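Vieille tour à remettre en route : par où commencer ?

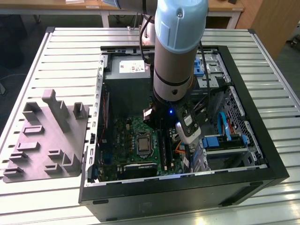
La tour ouverte, couchée sur le côté.

Bonjour à tous,
J'ai récupéré en octobre une vieille tour noire et je voudrais en faire un petit poste pour les devoirs des enfants. J'ai retiré le panneau latéral et me voilà un peu perdue entre tous ces câbles ! Le processeur est visible dans son support, il y a deux emplacements mémoire noirs juste à côté, et la cage des disques avec ses rails bleus. Est-ce que je dois tout démonter pour nettoyer, ou est-ce que je laisse le plus possible en place ? Merci d'avance pour votre patience, je débute complètement.
Si-eun Tak

2 réponses

Motevum
Bonjour Si-eun, et bravo de te lancer, c'est un plaisir de faire revivre ces machines ! Commence par débrancher l'alimentation du secteur et touche le métal du boîtier avant de mettre les doigts dedans. N'ouvre surtout pas le bloc d'alimentation. Pour la poussière, un pinceau doux et de l'air sec suffisent, inutile de sortir la carte mère. Repère bien les câbles SATA (l'orange près de la mémoire, le bleu clair côté disques) avant d'en débrancher un, moi je colle un bout de ruban numéroté sur chacun. Et note la référence de la carte mère, sinon tu risques d'acheter des barrettes qui ne vont pas, j'y ai laissé 56 euros l'an dernier...

Marti85
Mets un SSD, ça change tout. Le reste tu verras après.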